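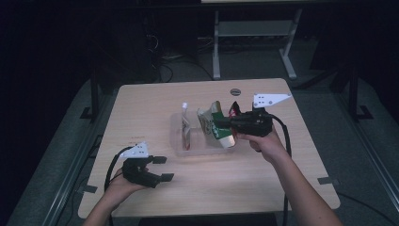

Kiron K2 Handheld Gripper Pair – what to budget for

Last updated 12 August 2024
2 min read

Pair of handheld grippers, left and right, for recording hand demonstrations before you commit to arms. Sold as a pair only. Price is $2220 the pair, cables included, shipping on top. Spare fingertip pads $228 a set and yes you will want a set.

What you get: two grippers, black, flat fingertip pads, white triangular mounting plate on each. One cable per side. Plate has small holes in it so you can bolt on your own tracker or camera. Screws not supplied, sizes vary too much.

What you don't get: table, recording PC, software license. Ask for the Ultov bundle if you need the software, quoted seperately.

Good for packing and sorting work. Wrappers, crumpled packaging, light stuff going in and out of a clear plastic tray. Thin film is hard on any gripper and it's the first thing most buyers ask about, so try it on your own packaging before ordering a second pair. We lend a demo set for two weeks, deposit required.

Planning the station

Table – anything flat that doesn't wobble. Light wood-grain top is fine. A grommet hole near the back edge is handy for table power but don't run the gripper cables through it, you lose too much slack. Let them hang off the side or back toward the operator.

Floor space – people always forget this. Leave room for the operator to stand, plus uprights if you're mounting anything overhead, plus somewhere for the equipment case and the spare cable. Carpet ok. Tape down anything that crosses a walkway.

Operator time – usually costs more than the hardware over a year. Put it in the budget as its own line or it gets eaten by something else. Short sleeves or bare forearms, cuffs catch on the cable.

Pads wear. Budget for replacements up front, finance hates a second PO for a small part. Same goes for cables if you have more than one shift on it.

Compared with the Juvik single: Juvik is cheaper but one hand only and no mounting plate. Fine for pick and drop. If the job needs one hand steadying while teh other lifts, get the pair.

Lead time: in stock at the Thibodeau warehouse most months. February is slow, stocktake, order before.

Returns accepted unused, in original case. Pads and cables not returnable once opened.

Quotes and demo loans: Iara Pereyra, equipment sales. Send your table size and what you're handling, she'll get back with a number.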